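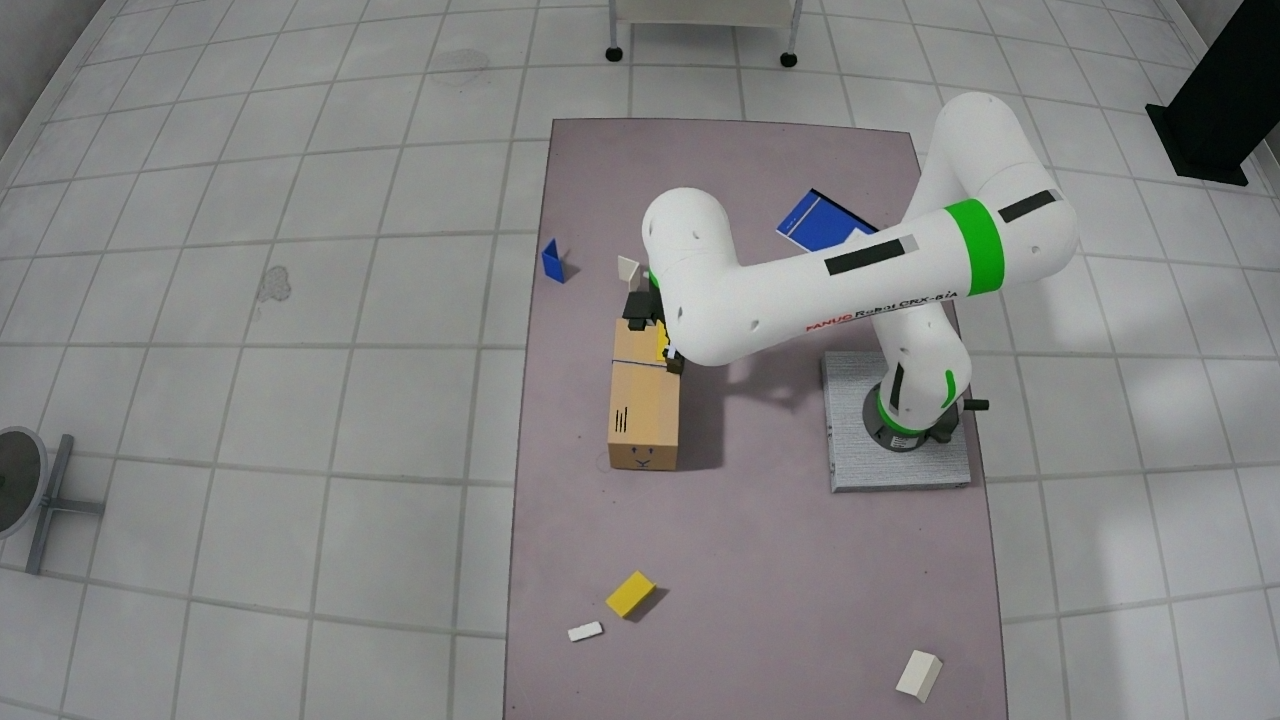

The last seat on the Fulorville bench

October, posted by the author of this blog

I've been going to Fulorville women's basketball games for years now, and I've finally worked out that my favourite spot in the gym is behind the home bench, about four rows up, right where you can hear everything. You miss a bit of the far basket. Who cares! You get the talk instead.

The home opener was against Bergeron, and the place was packed by our standards: nearly 200 people, counting the kids running laps behind the bleachers. Bergeron pressed from the opening tip and we coughed the ball up on three of our first four trips. I had my head in my hands. Then our coach called a timeout and the whole end of the bench got up at once, out to the foul line with water and towels, and number 14 (a second-year guard who'd played maybe six minutes all of last season) was already drawing something on her palm with her finger for the starting point guard. Next trip down, we threw it over the press to the middle and got a layup. Same again the trip after!

She didn't get in until late in the third. She took one shot, a corner three, and it rattled out. She also took a charge from a forward with a good four inches on her, and the bench just about came onto the floor. I yelled so much I had to buy a second tea.

We lost by five, for the record. Bergeron shot their free throws beautifully down the stretch and we didn't. I walked home completely happy anyway, going over that charge in my head.

What I love about the deep end of a bench is how much basketball is going on down there. They call out screens. They know which Bergeron shooter only goes left. At Plaltar last winter I sat behind the visitors by accident and heard one of their reserves call our inbounds play before the ref had handed over the ball, and she was dead right, and they stole it. I was furious and also wanted to shake her hand.

I've started keeping a notebook for this stuff, charges and deflections and who's first off the bench to help a teammate up. It's a mess of arrows and tea rings. My favourite page so far is from the Plaltar game, where I apparently wrote "14 AGAIN" in capitals and underlined it so hard the pen went through. 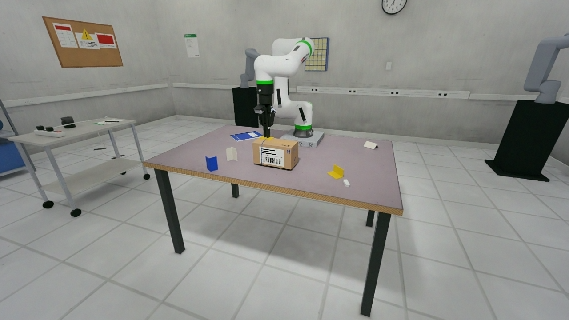

So does a player like that ever get to start? At Fulorville it usually happens around exams or flu season, when the rotation gets thin, and I'll be in the fourth row for it with a fresh pen. Truva comes to town next and they love to run, so bring a cushion and get there early, the good seats behind the bench go fast!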